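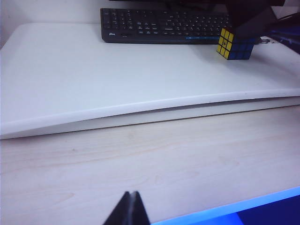 Trestier Workspace Project
Progress report to the Nurmi Fund, period ending February
Prepared by Stamatia Kyriakidis

Summary

The work is on schedule and within budget. Room 301 is in daily use and the second room, Buten, is ready for decorating. We are asking for no change to the grant, but we would like to move a small sum between headings, as set out below.

Desks

All four desks planned for Room 301 are in place. Each has a light wooden top with a raised white board standing on it. The board carries the keyboard and whatever small things people like to keep by them, and the gap underneath takes papers. At our last report the boards were still on order from Zikon. Two arrived with scuffed edges and were exchanged without charge.

The black keyboards came from our old office and have been kept. Replacing them was in the first plan, but they work well and the members who tried them had no complaints. The money saved is held under Equipment.

We asked members how they found the desks after the first few weeks. Most liked having somewhere to put notes while typing. One found the board too high for long spells of writing and now works with the keyboard directly on the desk top. We will leave it to each person to decide. Several asked whether they could leave personal things out overnight. We have agreed to this for small items such as mugs, photographs and puzzles, provided the desk can still be wiped down. A Rubik's cube does not get in anyone's way.

Lighting and power

Michalis Liapis finished the new sockets along the window wall in Room 301. The ceiling lights have been changed for a whiter type, and members report less glare in the late afternoon. The sockets in Buten are still to be done and depend on the electrician's dates.

Spending

The desk boards and delivery came in under the estimate. Shelving for Buten was quoted higher than we expected. With your agreement we would move £2000 from Equipment to Fittings to cover it. The total grant is unaffected.

Next period

Paint Buten and lay the floor covering.
Fit the shelving, if the transfer is approved.
Complete the sockets in Buten.
Ask members about desk height again and order a lower board if more than one person wants it.

Receipts for the period are attached separately. Questions on the spending can go to me, and anything on the electrical work to Michalis.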